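Hurnamden Dive Club, January members' meeting

Minutes, as typed up by me (Randa Ghanem), from my own scribbles, so if you said something clever and it isn't in here, send me a note and I'll add it.

We got going at 7:15 because the projector cable was missing again. Good turnout, and hello to the new folks who came over from the pool course!

Last meeting's minutes
Read and passed. One fix: the spare regulator set went to the Tudose group, and I had written that it went to the pool.

Rental gear
This took up most of the evening. The club BCDs are getting old and two of them have inflator hoses I wouldn't want to hang my own weekend on. I've pulled both off the rack and tagged them red, so please don't put them back because you're short one for a trip (you know who you are). We talked for a long time about whether to fix or replace. The Vovia jackets got a lot of love from the people who tried them at the quarry. They're easy to trim out and the weight pockets come loose with one good tug, even in thick gloves. The Illari wings are lighter to travel with, but a couple of our smaller divers felt the harness rode up on them. I'm in the smaller diver camp myself and I have to agree.

We voted to get the hoses replaced now and buy two Vovia jackets, one small and one medium, before the season opens. The motion passed with one person abstaining, and that was me, as I'm the one who has to go pick them up.

Tanks
Inspection is coming up. If you have a club tank at home, bring it in empty enough to be looked at, and with its cap on. I'm missing the sign-out sheet from the fall, so I'd love it if people would just own up.

Spring trip to Tudose
The boat holds 30 and we already have a decent list going. The shop there asks for a 40 dollar deposit per diver, and it doesn't come back if you cancel in the last week. We'll do the shallow wall in the morning and the wreck after lunch if the current behaves. Anybody who hasn't been in the water since last summer does a refresher in the pool first, please, no grumbling. I'll run one myself if enough of you ask. Rooms are two to a cabin, so find a buddy who doesn't snore.

Pool nights
Same time, same lanes. The masters swimmers would like us to stop parking fins along the lane ropes, and that's fair. Weight belts go on the rubber mats, never on the tile.

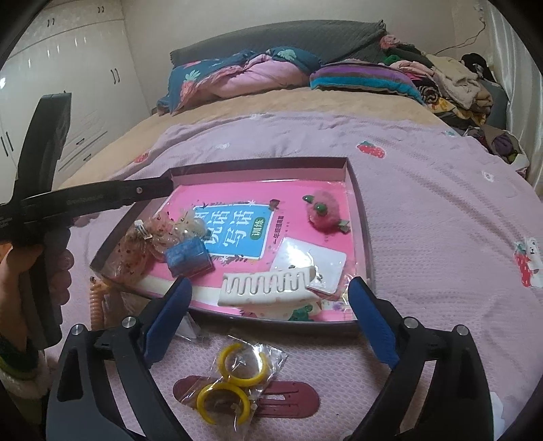

Open box on a bed, with a pink workbook and small items

Other business
Somebody asked about night dives and there was a lot of nodding, so I've put it on the list for next time. Bring your own lights, and tell me if you have a spare one to lend. The question of club hoodies came up too. We got as far as agreeing on navy and then argued about the zipper till I called it.

Still to do
I order the hoses and the jackets. Trip names and deposits come to me. Tank people, you know what you have to do.

Wrapped up at 9:05, and a bunch of us went for fries.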